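Search this guide Go
Reading time: 3 minutes

Plustia Storage Bags, Set-up Guide
Section 2: Filling and closing the bag

Written by Lamduan Wannasri for Pesent. Please read this section fully before you open the first bag.

2.1 Before you start

1. Clear a table that is larger than the bag. The bag must lie flat, with the valve on the upper side.

2. Wash and dry all clothes. Clothes which are a little damp will smell bad after some weeks in the bag.

3. Close all zippers and empty the pockets. Remove pins and brooches.

4. Fold the clothes to the same width and put them in one stack. Keep the stack away from the round valve cap, so the cap stays free for the hose. Clothes that wait for their turn can lie beside the bag.

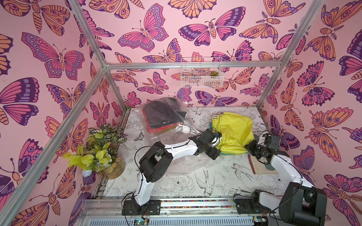
5. Leave 3 inches of free space between the clothes and the zipper of the bag. If you can not close the zipper without pulling, take out one piece.

Note: Do not fill the bag with leather or fur. For down jackets, see Section 3.

2.2 Closing the bag

6. Press the zipper between two fingers and move slowly from one end to the other. Do this 2 times. Most air leaks which customers report to us come from the zipper corners.

7. Open the valve cap and put the vacuum hose on it. Any household vacuum cleaner with a round hose is suitable.

8. Stop when the bag does not become smaller any more. Remove the hose and close the cap at once.

Caution: Keep the bag away from babies and small children. Danger of suffocation.

2.3 Checking the plastic

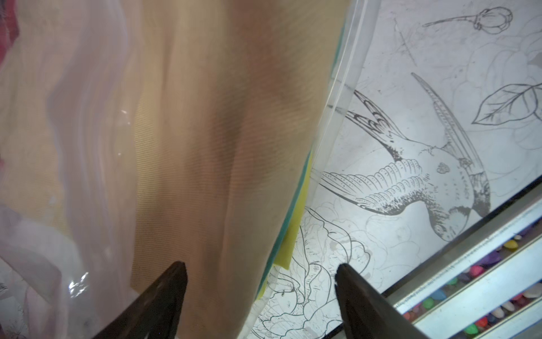
The film of the Plustia bag is thin and it must be checked each time you use it again. Small wrinkles are normal and do not let air in. Look at them from the side with a lamp: the plastic shines where it is crinkled, and this shine is easily taken for a scratch. Pass your finger over the place. If it feels smooth, the bag is good. A real hole can be closed with the Mendico repair patch (part 19), on the outside only.

Note: Open the bag after 6 months and let the clothes rest for one day before you pack them again.

Continue to Section 3: Down jackets and blankets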